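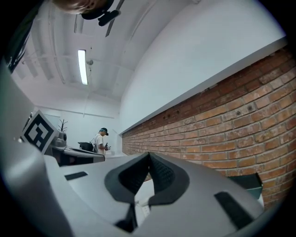 Zerninach's little 7-inch monitor finally gets its update

4/23/23

I'd more or less given up on this one. Back in January, Zerninach said new firmware for the Jostico on-camera monitor was "nearly there", and I've been checking their support page over my morning tea ever since like a man waiting for a bus. Well, it's up! I put it on mine last night and spent far too long in the garden filming next door's cat.

The big change is brightness. The Jostico now goes up to 2266 nits if you switch on the new Daylight mode, where before it stopped at 2000. On paper that isn't a huge jump and I can't say my jaw dropped, but the old version used to dim itself whenever it got a bit warm, and mine stayed put all the way through a whole battery. The fan does come on more often (you'll hear it if your mic is on top of the camera, so move it or turn Daylight off for talking bits).

False colour has been redone too, and I like it a lot better. You can set your own band for skin tones and save it with a name, so I've got one for indoors and one for the beach. Peaking has a thinner line, which sounds like nothing but makes a real difference when you're pulling focus on a fast lens and everything used to turn into one big red smudge.

I rang Rhun Bellis, who hires out camera kit in Aberystwyth and owns more of these monitors than is sensible. He'd done all seven of his by lunchtime. Six went through first time and the last one hung on the logo until he took the battery out and started again. "Use a small card," he told me. "It doesn't like the big ones, never has." He's also a bit cross that the anamorphic desqueeze menu has moved, as he'd only just finished printing new crib sheets for his customers. It's under Picture now, by the way, second page.

Bleddyn Hopkin, who shoots weddings and has borrowed my spare battery plates since last summer — Bleddyn, if you're reading, I'd like them back — had a different grumble. The update wipes your custom LUTs. The notes do mention it, but right at the bottom, and he'd already pressed go. So copy yours off to a card first, and write down your button shortcuts while you're at it, those go as well.

What we still haven't got is camera control over the cable. Zerninach's notes say it's "planned for a later release" and leave it at that. I did email to ask when and got a very polite reply from a Ms Arnardóttir in their support team, who said she couldn't give a date but would pass my message on. Fair enough.

The update is free and it's on the Jostico support page now. Make sure you've got a full battery before you start, or run it off the mains, and give it a good few minutes. The screen goes completely black halfway through and stays that way for ages. Leave it alone, it does come back.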